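Basket Season in the Toltwood House

I told myself I would put this page together back in October, and then the hallway closet exploded and I had to deal with that first. So this is a gallery in the loosest sense (more talk than pictures, sorry to anyone who came for the pictures!). It's mostly my notes from sorting all the little stuff that collects in our house on the Trunthorpe road, and how I ended up using baskets for nearly everything.

The starting point was a moving box marked VILTURHOLM that I had never unpacked. Vilturholm was two apartments ago. Inside were 63 small things, and yes, I counted, I wanted to know how bad it was. A lot of it was play food from the pretend grocery store we used to set up on rainy afternoons. The rest was real kitchen stuff that had drifted in over the years, plus a stack of takeout menus and one glove.

My first try was plastic bins with lids. I bought three of them and hated them by dinner time. With a lid on, I never look inside, and then I buy another measuring cup. Two of those bins hold Christmas lights now and they're very good at it.

Then I went to the Woldemariam store for light bulbs and came home with baskets, as you do. I wanted something low and open with handles, so I could carry the whole lot to the table, pick through it and carry it back. Wicker does snag on sweaters a little, but I like how it looks on a shelf and I can live with the snags.

The sorting itself is slow and kind of nice. I put a dark cloth down first so small things don't roll or scratch the table, get a cup of coffee, and set two baskets side by side. I don't go by category on the first round. I just fill both and see what I've got, then start swapping things over. 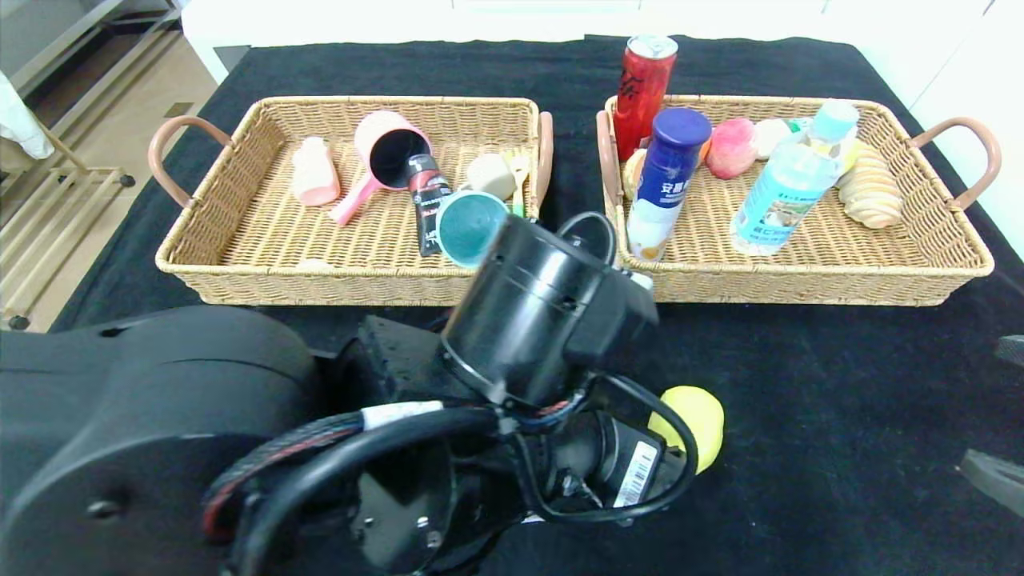

Second round is when I get strict. Cups and brushes go back to the kitchen, spray cans go up high in the garage, and drinks go in the fridge where somebody might drink them. Toy fruit and toy bread stay together, always - I've stepped on enough pretend rolls in the dark to feel strongly about this.

Next up is the craft drawer. I opened it this morning, saw 44 glue sticks, and closed it again.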